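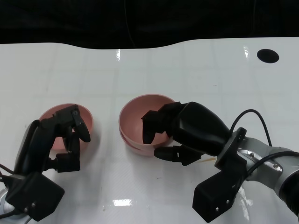

4.3 Working Safely Around Both Arms

Please read this part all the way through before you power up the Skarnum, even if you have run a two-armed station before. Most of the trouble we hear about comes from people in a hurry, and we would much prefer that you took your time.

1. Agree on who holds the stop button. One person, one button, for the whole session.

2. Set the speed limit to 25 percent for any new task. Bowls and cups are good first objects — they are forgiving, and the fingers can hook over a rim without squeezing hard.

3. Keep the two hands on their own objects until you have done 50 clean runs. Handing things from one to the other comes later (see page 114).

4. Look over the cables at each wrist. A loop should have enough slack for the wrist to turn all the way, but never so much that it can catch on a finger or a bowl.

5. Wipe the tabletop, and check for glare from the ceiling lights if your table is a shiny one.

CAUTION: Never reach in to straighten an object while the arms are live. Press stop, wait for the light on the base to go steady, and then reach in.

Note: The wrist screws need checking every 1,000 cycles. Maham Lodhi at our Lindstead office is happy to talk you through it the first time.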